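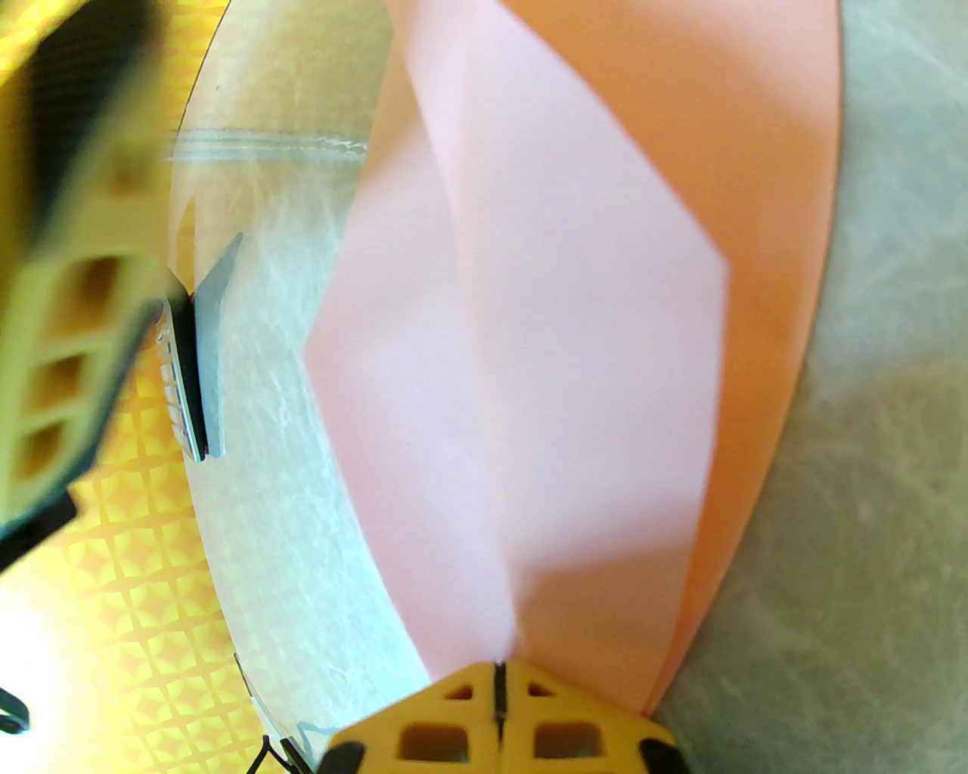
Most of the trouble people have with the wrapped posy comes from the inner fold, and the kit leaflet is no help because it treats the fold as decoration. Leonie Grube, who wrote the Pretemis leaflet, says any crease will hold if you press hard enough. I have my doubts. Pink paper is the easiest to learn on if your sheet has a paler side, as the pale panel down the middle stands out against the salmon and you can see straight away whether the diagonal crease is heading for the point or wandering off.

## 4. Folding the wrap

1. Lay the fibrous sheet on the table first. Smooth it with the side of your hand, not your nails.
2. Put the coloured paper on top, pale side up.
3. Bring the left side over on a slant, aiming for the bottom point. Crease lightly.
4. Check the point. If it is blunt, open the fold and do it again now – you won't rescue it later.
5. Bring the right side round and leave it loose, so the outer layer keeps its curve.
6. Pinch the tip and hold it while you count to 10.

**Note:** The leaflet promises 100 wraps from one pack. I got 17 usable ones from my first go and a large pile of scrap. Albers sell the same size of paper without the promise.

**Caution:** Don't run a bone folder along the outer edge. It flattens the curve and marks the colour.

## 5. Adding the second layer

1. Slide the fibrous sheet to the left until a band of it shows beside the coloured paper.
2. Follow the curve by eye. The template supplied by the Nuston shop is too tight for this.
3. Tape once, near the tip, on the back.

**Note:** "Self-gripping" paper is sold in Lakevdale at a higher price. I tried it in September and still needed tape.

If the layers creep apart overnight, go back to step 3 of section 4.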